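Quiénes somos

Hola, soy Octavio Barrientos y llevo Loltthorpe desde que esto era una mesa plegable y un portátil prestado. Nos dedicamos a enseñar a las máquinas a coger cosas, que suena a poca cosa hasta que pruebas con una bolsa de patatas. ¡Una caja la coge cualquiera! Una bolsa blanda, medio llena de aire y encima de otras siete, ya es otro cantar, y de eso vivimos.

Nuestro primer cliente fue Dönmez, que prepara cestas de regalo y quería una célula que sacara los dulces de un montón revuelto. Todavía nos aguantan, y tiene mérito después de lo de abril.

Lo de abril lo cuento siempre en las entrevistas, así que va también en la web. El Apr 30, 2022, en plena prueba de aceptación, la pinza de la célula se cerró cuando tenía que quedarse abierta. Un técnico nuestro había metido la mano para enderezar un envase caído. El programa estaba en pausa, sí, pero pausa no es parada de seguridad, y nosotros llevábamos semanas tratándolas como si fueran lo mismo (aún me pongo malo al escribirlo). Se llevó un buen pellizco en dos dedos y un susto, nada roto. Podía haber sido bastante peor.

Tardamos en dar con la causa. Al soltar la pausa, el controlador recuperaba la última orden guardada, y la última orden era cerrar. Repetimos el ciclo 1000 veces en el taller y falló en 55, siempre que la pausa entraba a mitad de una apertura. El parche fue corto: borrar la orden al pausar y pedir una confirmación antes de mover nada. Lo demás nos costó más, porque hubo que poner un enclavamiento de verdad en la puerta y cambiar costumbres. Ahora nadie mete la mano sin cortar la energía y llevarse la llave en el bolsillo. Yo tampoco, que era el peor.

Después vino la segunda tanda, con la lógica nueva, más de 2000 ciclos sin un solo cierre indebido. Flamley, nuestra revisora externa, nos hizo repetir una parte con otros envases, y menos mal que lo hizo, que así salió un cable mal sujeto.
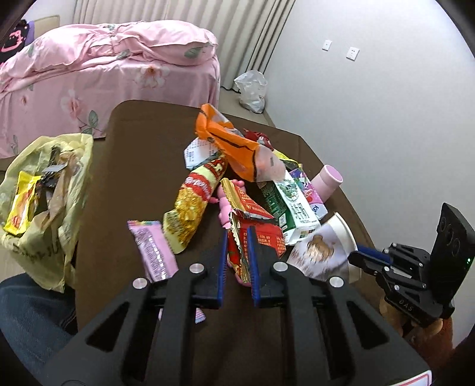

Loltthorpe · Equipo de Agarre y Manipulación

En el equipo de agarre trabajamos con pinzas de mano y con montones de este estilo: bolsas arrugadas, chocolatinas, un cartón de leche, algún vaso de papel volcado. Los dedos azules con estrías se revisan antes de cada sesión, y si una almohadilla baila, se cambia y se apunta.

Si quieres ver la célula o leer el informe del fallo entero, escríbenos y te lo pasamos. También buscamos gente para el proyecto Skesevbridge, sobre todo si te gusta romper cosas a propósito en el taller.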